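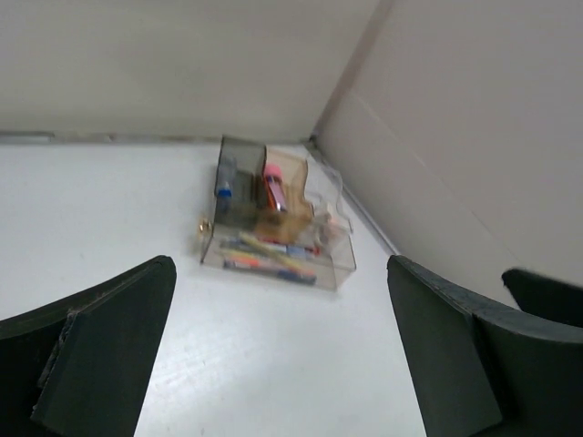 Home Topics Everyday Things For Teachers Help

Everyday Things: The Desk Organiser

A desk organiser is a container that keeps small items for writing and drawing in one place. Organisers are found in schools, offices, libraries and homes. Some are made of wood, metal or card. Many are made of a clear plastic called acrylic.

What is acrylic?

Acrylic is a hard, smooth plastic. Light passes through it easily, so it can look very much like glass. It is lighter than glass and does not break as easily. It can, however, be scratched. A clear organiser should be wiped with a soft, damp cloth and should never be rubbed with anything rough.

What is stationery?

Stationery is the name for the things people use to write, draw and send letters. Pens, pencils, rulers, erasers, paper and envelopes are all stationery. The word is spelt with an "e". The word "stationary", with an "a", means "not moving". Many adults confuse the two. It may help to remember that "e" is for "envelope".

Why use a clear container?

When the sides of a container are clear, the contents can be seen without tipping them out. A pupil who needs a ruler can look for it through the side. It is also easy to notice when something has not been put back.

Where should an organiser stand?

An organiser should stand on a flat surface. The back of a table, close to the wall, is a good position. A corner where two walls meet is often better still. There the organiser is less likely to be knocked by an elbow, and the front of the table is left free for books and paper. It should be close enough to reach without climbing or stretching.

How to tidy an organiser

1. Take everything out and lay it on the table.
2. Test each pen on scrap paper. Pens that no longer write should be put aside.
3. Sharpen the pencils over a bin.
4. Wipe the inside of the organiser and let it dry.
5. Put tall items at the back and short items at the front.

This should take no more than 10 minutes. Scissors should be placed with the points facing down, and younger children should ask an adult to move them.

The Promthorpe collection

The Nedari Learning Museum in Promthorpe keeps more than 1,000 objects once used on desks, among them inkwells, blotters and pen trays. School groups of up to 30 pupils may visit the Desk Room. Bookings for October are made by the class teacher.

Words to know

Acrylic: a hard plastic that is often clear.
Blotter: a pad of soft paper that soaks up wet ink.
Inkwell: a small pot for holding ink.

Page last checked: May 29, 2023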